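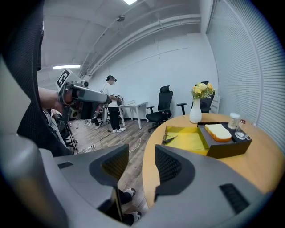

Talks > Saturday sessions > Speaker notes
Print this page | E-mail this page
Search talks: type a word or two

Setting a small round table – notes for my slot at Bosivham

Say good morning, let the stragglers find seats, and begin with the flowers. Most of us put them down last, and then the bread has nowhere to go. I like the vase placed first and everything else fitted in near it.

Mention the Petek leaflet (8 pages, by the door, do take one for a friend).

Then on to the tray. A tray makes a slice of bread and a little jar feel like a proper breakfast, and it all lifts away in one go when you need the table back.

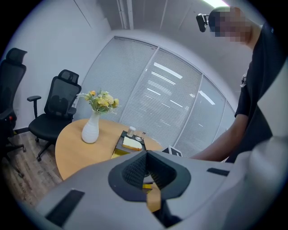
Skonik wrote in after the spring talk that a tray only eats up space on a small table, and that a plain cloth does the job just as well. Read that out, it's a fair point – then ask for hands, cloth or tray?

Leave 2 minutes for questions.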